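My father's blood pressure and the small notebook

2022-03-12

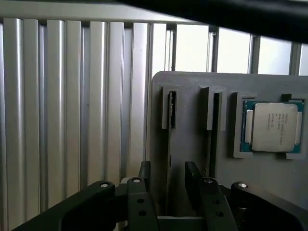 How it started

In August my father went to the pharmacy in Kiltness to buy cream for his knee. They have a machine there where you put your arm inside and wait. He put his arm inside because the line was long. The paper said his pressure was high, and he folded it and put it in his wallet, and he told us after two weeks.

He is 74 years old and he does not like doctors very much. He says he feels well, and I believe him. But I have read enough to know that high pressure often gives no feeling at all, so I asked him to make an appointment. My mother asked him too, more loudly than me.

The measuring

The doctor did not give him any medicine on the first visit. She said she wanted to see numbers from home first. So we bought a cuff for the upper arm, the Azar, which has big digits and only one button. I tried to convince him to use the phone application too, but he wanted paper. He took a small notebook that was before for the car.

The nurse explained to us how to do it correctly, and I was surprised how many things we did wrong. He should sit quietly for five minutes with his back supported and his feet on the floor. The arm should rest on the table, at the height of the heart. No coffee in the half hour before, and no talking. The talking was the most difficult for him, he likes to comment on the news.

She also measured his arm and told us that our cuff was too small. I did not know that cuffs have sizes! We changed it at the store in Produm and they were kind about it, even without the receipt.

Salt

In our family everybody salts the food before tasting it. I began to read labels, and the bread was a surprise for me, also the soup in packets. My mother now cooks beans from dry and puts more garlic and lemon. The first weeks my father complained at each dinner. Then we ate in a restaurant and he said the fish was too salty, and my mother looked at me across the table and did not say anything.

Walking

He walks 20 minutes after lunch, to the Stavis bridge and back. When it rains he walks 15 minutes inside the shopping center, which he finds humiliating, but he goes. The knee is a little bit better also, I don't know if it is from the walking or from the cream.

Where we are now

After the winter he does take one tablet, in the morning, a low dose. I was hoping he could stay without it and I was a little disappointed, more than he was. The doctor told us that for many people food and walking help but are not enough alone, and it is not a failure. He keeps the tablets next to the coffee.

The notebook has 9 pages left. He already asked me to find the same one, with squares and not with lines, and so far I have found only lines.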